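Hậu Cù
Notas de bancada, projeto Fallano. Fio sobre teleoperação para quem anda a recolher demonstrações de apanha de blocos. Só a parte prática.

1/ A tarefa: tirar blocos de um compartimento da caixa e passá-los para o outro, um de cada vez. O operador conduz o braço à distância, o sistema grava juntas, garra e câmaras. Cada passagem completa de um bloco conta como um episódio.

2/ Temos 3,242 episódios gravados desde agosto (vírgula de milhares, é assim que o registo exporta). Destes, 738 foram rejeitados na revisão. A maior parte por pausas longas do operador a meio da descida.

3/ As pausas são um problema real. A política aprende a parar por cima do bloco e fica lá. Cortar os fotogramas parados ajuda, mas depois a velocidade fica aos saltos. Preferimos repetir o episódio.

4/ Ensino por mão (agarrar o braço e levá-lo) foi a primeira tentativa. Largámos por dois motivos: a mão aparece nas câmaras, e o esforço nas juntas fica contaminado. Para ensinar uma pose fixa continua a servir bem.

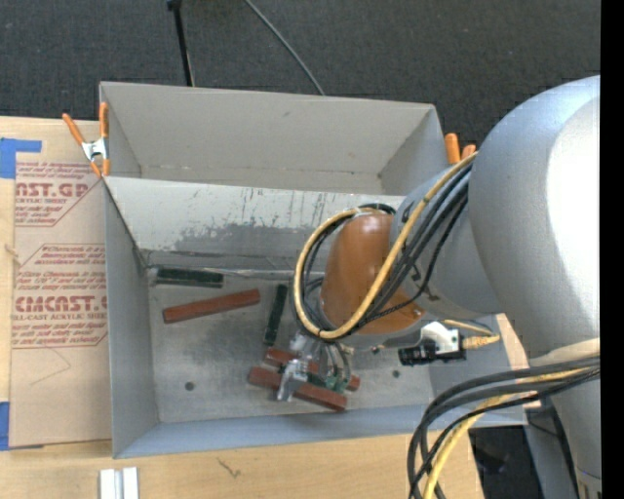

Garra a descer entre os blocos, compartimento do fundo ainda vazio.

5/ Blocos encostados à divisória são os mais difíceis. O dedo da garra precisa de folga dos dois lados e ali só há de um. A Lumturie Kolev resolve assim: primeiro afasta o bloco da chapa com a ponta, depois sobe, roda o punho e só então fecha.

6/ Esse empurrão tem de ficar no episódio. Houve quem o apagasse por achar que era erro – e o modelo passou a tentar fechar contra a chapa.

7/ Verdes e castanho-avermelhados recebem o mesmo tratamento. A cor não entra na instrução desta série. Fica para a próxima, com o texto da tarefa a indicar qual apanhar.

8/ Latência: abaixo de 400 ms o operador experiente compensa. Acima disso começa a fazer movimentos curtos e a esperar, e voltamos ao ponto 3.

9/ A caixa vai presa com grampos. Sem isso, um toque no rebordo desloca tudo e a calibração perde-se a meio da sessão.

10/ Rotação de operadores: trocamos ao fim de mais de 13 episódios seguidos. A Hường Vũ aguenta o dobro sem perda visível de qualidade, mas os dados ficam demasiado parecidos entre si.

11/ Por resolver: dois blocos quase paralelos com um terceiro metido no meio. O operador vê a folga numa câmara e perde-a na outra quando o punho desce. Aceito sugestões, de preferência sem acrescentar mais um cabo ao braço.

12/ O guião de revisão de episódios está no repositório do Fallano, pasta Triệu. O formato de registo muda na próxima versão, guardem os ficheiros originais.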